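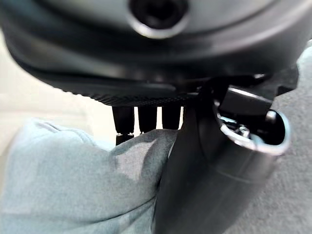 Curved gray housing with ribbed lower edge, seen from below.

4. Planning a day trip

The Zarnham trip planner will offer you a day trip as soon as you enter a hotel. Don't take the first one. It likes long days, and it was set up by people who seem never to have waited for a bus with luggage.

4.1 Enter your base

1. Open Trips and choose New Day.
2. Type the town where you are sleeping, for example Quiroga. Pick it from the list, even if you have typed the whole name.
3. Set the month. April and August give very different opening hours, and the planner uses the current month if you leave this blank.
4. Set your earliest start. The default is 6:30 a.m., and it will use every minute of it.

4.2 Add your stops

1. Tap Add Stop and choose a place.
2. Set a visit length for each stop. The suggested times come from other users, some of whom apparently ran.
3. Limit yourself to 2 stops if any leg is by bus.
4. Tap Check Hours. A green mark means the place was listed as open when the listing was last updated, so look at the date beside it.

Note: Fornareo appears twice in the list. One is the old town and the other is the ferry landing, down a steep road. Pick the landing only if you are arriving by boat.

4.3 Check the transfer times

1. Tap each leg to see how the time was worked out.
2. Change Direct to Scheduled. Direct assumes a car, a driver who knows the way and an empty road.
3. Add a margin. Clive Treloar, who wrote the first version of this guide, used half an hour per leg and still missed the last ferry from Pornon – twice.

Caution: The planner does not book anything. "Confirmed" next to a stop means only that you have added it to your day.

4.4 Set a budget

1. Enter a daily limit. The box accepts whole numbers up to 4000.
2. Choose your currency before you type the amount. Changing it later does not convert the figure, so 1000 stays 1000 whatever it is supposed to be worth.
3. Leave Smart Savings off. Patricio Villalba tested it on a museum day and it saved him the price of the museum by removing the museum.

If you see message 627, one of your stops has no return leg. Go back to 4.2 and remove it, or plan to stay the night.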